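The Kitchen Test That Never Leaves the Computer

Karkska wants to sell you a kitchen that does not exist. The package, called Daltar, is a set of 109 simulated cooking and tidying tasks for two-armed robots, and the pitch is that a small team can find out how good its control software is before it buys a single motor. A seat costs $515 a month. I spent four weeks with it and came away less impressed than the brochure.

The rendering is good, I'll give them that. Marble has veins, a cast iron skillet has a worn-looking brown middle, a lemon on a plate looks like a lemon. Whether any of that helps a black robot hand get hold of a skillet handle is another matter, and the sales material slides past it.

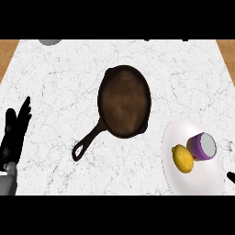
Does a high score in Daltar mean a robot will work in a real kitchen? Karkska has published nothing that shows it, and until it does the score is good for comparing one version of your software with the next.

That is still worth something. Cormac Ó Gríofa, who runs a three-person shop in Urkside, ran 256 trials overnight on one workstation and caught a bug in his grasp planner by breakfast. "I'd have spent a month finding that on hardware," he told me. He also canceled after the trial period. The friction settings, he said, were so forgiving that a sloppy grip and a careful one came out with the same marks.

I had the same trouble. You can tighten the settings by hand, but the manual gives them half a page, and support took 4 days to answer my question about pan weights.

The rival package, Ryu, looks far plainer and has fewer tasks. It does let you see every physical value on one screen – and change it. For my money I would start there.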